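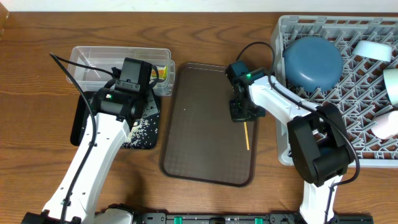 I've been making my songwriting group do something a bit daft this spring, and I love it so much I want you all to try it.

You set a timer for 39 minutes and write a whole song. Verse, chorus, an ending of some sort. When it goes off you stop, even if you're halfway through a rhyme (especially then!), and you sing what you've got to someone.

Esperanza Gallardo brought hers along last time, a slow waltz called Sendley about missing the last bus home. She had two verses and then hummed the rest, and I've been humming it ever since – mostly while washing up.

My own was dreadful. I rhymed "kettle" with "settle" twice. But there's a little turn in the second line, G down to E minor with the tune going up over it, and I've already pinched it for something else.

So have a go this week! Guitar, piano, ukulele, or just your voice and a tapping foot. If you'd like to send me yours, reply to this email with a recording from your phone. I'll listen to every one, and the first 30 will get a proper note back from me.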